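Robot arms take over small-parts sorting at Semwood's Altlow plant

Monday, August 3, 2020

The packing hall at Semwood's Altlow plant got a lot quieter this summer, and the people who work there seem pretty happy about it. Since June, a pair of robot arms has been learning to handle the small items that used to go through human hands all shift long.

The system, called Stadow, was put together with local engineering firm Amegashie. The two arms work side by side on a shared tabletop inside their own enclosure, picking up little pieces and placing them where they need to go. It's slow going on some items, but the team is thrilled with how fast the list of things the arms can manage is growing — it stands at 55 and gets longer most weeks. 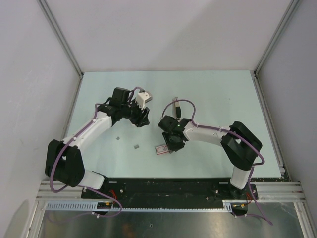

Two arms share one tabletop, with two small grey cubes and a red-and-white package between them.

For the 30 people in the hall, the day looks very different now. Eleven of them have trained as cell operators, which means they set up each job, teach the arms new items and step in when a grip goes wrong. Before, most of them stood at one bench from start to finish, and sore wrists were a regular complaint at shift meetings.

"I used to go home still seeing little boxes when I closed my eyes," one operator said. "Now I get to figure things out, and I get to walk around!"

Not everything is settled. Night shift operators want a second round of training before they run the cell alone, and workers have asked for a clear pay grade for the new role. Semwood says both are being discussed, and that no jobs have been cut.

The plant ships about 746 orders a day, and most are still packed by hand. A second Stadow cell is planned for the returns area — operators have already been asked where it should stand.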